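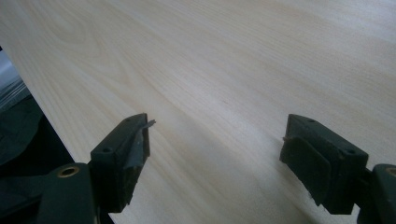 Pale wood grain, close up.

Wedding readings and vows: common questions

Do you write the vows for us?
No. Dariusz Kalinowski edits what you send and suggests cuts. The words stay yours.

How long should vows be?
Aim for 154 words each. That is easy to read aloud, even with nerves.

Can we marry outside Skusdale?
Yes. We travel to Trurness and Hosimetti for a flat fee of $2 a mile. 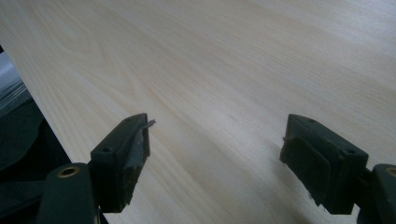

Light-colored board with a straight edge.

How many readings can we have?
Up to 3. Most couples choose one poem and one short piece of prose.

Will you put our story on the blog?
Only if you both agree in writing. You can use pen names – many couples do – and we leave out guests who haven't been asked.

Can a friend lead the ceremony?
Yes, but check the rules where you live first. We can lend your friend a script.

When should we book?
By May for fall weddings. Leave a message with Yao at extension 1339.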